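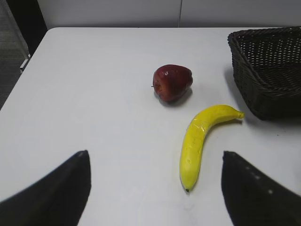

Fig. 7. Wrist camera view, jaws open, with apple, banana and basket.

Section 4. Teaching the first pick (Plidby arm, bench build)

Do section 3 first. If the wrist cable still snags when the arm turns, go back and curse it properly.

1. Clamp the base to the bench. The Clollavholm workshop bench takes the long clamps; the short ones live in the Gravine drawer and should stay there.

2. Set the speed to 50. The slider goes up to 800, a number chosen by an optimist.

3. Open the jaws fully and press Home. Wait for the beep.

4. Put out the fruit and the basket. Leave room for the fingers to come down on either side of whatever you want picked up.

CAUTION: Keep your own fingers out of the jaws. The arm has no opinion about whose they are.

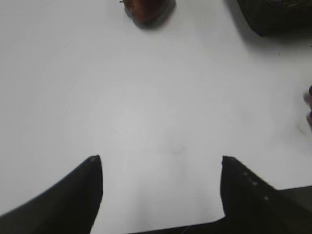 Jog the arm until the target lies ahead of the gap, then save the pose as slot 42. Use the small steps for this. Both fingertips should stay in view, level with each other, and the reddish-brown thing at the top is still too high up the picture to save on. Keep jogging until you can see all of it.

5. Run slot 42 with the jaws held open. Close them only on the second run.

NOTE: Slot 125 holds the Bermúdez parking pose. Overwrite it and you get to explain yourself on Tuesday.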